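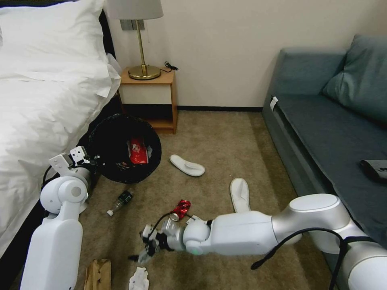
Markwood Guest Services — Housekeeping and Maintenance Desk
Ticket 2041
Room: 130
Category: Room condition / housekeeping
Priority: Normal
Status: Closed
Raised by: Hannelore Steiner, Front Office
Assigned to: Eleni Ivanov, Housekeeping
Copied: Andri Plattner, Maintenance

Summary
Room 130 not ready for arrival. Litter on carpet, slippers left out, loose cable on nightstand. Incoming guest expected Thursday at 16:00.

Entry 1 — Hannelore Steiner, 10:20
The room was shown on the system as "clean, awaiting inspection". On inspection it was found not to meet the arrival standard. The following items require attention:

Crushed red can on the carpet.
Plastic bottle with white cap, lying on its side on the carpet.
Crumpled brown paper bag and a scrap of white paper on the carpet.
Red snack wrapper in the bin. Liner to be changed.
Two white slippers on the carpet near the bin.
Black cable coiled on the nightstand beside the lamp.
Dark folded item on the sofa seat, to be checked as possible lost property.

Please advise when the room may be released. Please also confirm why the status was changed before the floor had been cleared.

Entry 2 — Eleni Ivanov, 10:45
Received. The status was changed in error. The attendant had been allocated both 130 and 230, and the completed entry for 230 was recorded against 130. The status has been returned to "dirty" and the room has been blocked for sale until this ticket is closed.

The attendant has been asked to begin with the litter and to leave the cable in place until Maintenance has confirmed what it belongs to. The previous occupant departed this morning, and the lost property procedure therefore applies to anything that is not plainly rubbish.

Entry 3 — Andri Plattner, 11:10
With regard to the cable, please could Housekeeping confirm whether it is the lamp lead or a separate item. The lamps on this corridor are the Haron type and the surplus lead should be secured behind the nightstand. It should not be resting on the top surface. If it is a telephone charger it is a matter for lost property and no maintenance visit is needed.

Entry 4 — Eleni Ivanov, 11:35
Cable traced by hand from the nightstand to the lamp base. It is the lamp lead. The clip at the rear of the nightstand is missing and the surplus has been placed on top. The lamp lights normally and the lead shows no damage to the covering. A replacement clip is requested.

Litter has been removed from the carpet. The can and the bottle were placed in recycling and the paper items in general waste. Bin emptied and fitted with a new liner. Slippers disposed of in accordance with the single-stay rule; a sealed pair is to be set out at turndown.

A mark about 4 cm across was found on the carpet after the can had been lifted. Blotted with cold water and a white cloth. To be reviewed once dry.

Entry 5 — Andri Plattner, 12:15
Replacement clip fitted and the lead secured. Lamp tested at the switch. I would add that this is the third missing clip reported on the ground floor since July. The adhesive supplied with the Kofler clips does not appear to hold on the lacquered rear panel, and a screw-fixed clip was used on this occasion. A separate request will be raised for the remaining rooms.

Entry 6 — Eleni Ivanov, 13:05
The item on the sofa was a cloth drawstring bag, empty. Entered in the lost property register as item 701 and transferred to the Front Office safe cupboard. The previous occupant has been notified by e-mail.

Bed stripped and made up afresh, including pillow and duvet. Sofa vacuumed beneath the seat and the cushion replaced. The carpet mark is faintly visible in daylight. The Grelley spot cleaner was applied once and rinsed, after which the mark could no longer be seen. The window has been left ajar to assist drying.

Entry 7 — Hannelore Steiner, 14:30
Room re-inspected. Floor, bin, nightstand and sofa all in order. Carpet dry to the touch. Window closed. Room released for arrival.

Housekeeping is asked to ensure that a status change is entered from inside the room concerned, and not from the corridor trolley at the end of a section.

Entry 8 — Eleni Ivanov, 14:50
Noted. The attendants will be reminded at the Thursday briefing. Ticket may be closed.

Resolution code: Cleaned / minor repair
Follow-up: Cable clips, ground floor — Maintenance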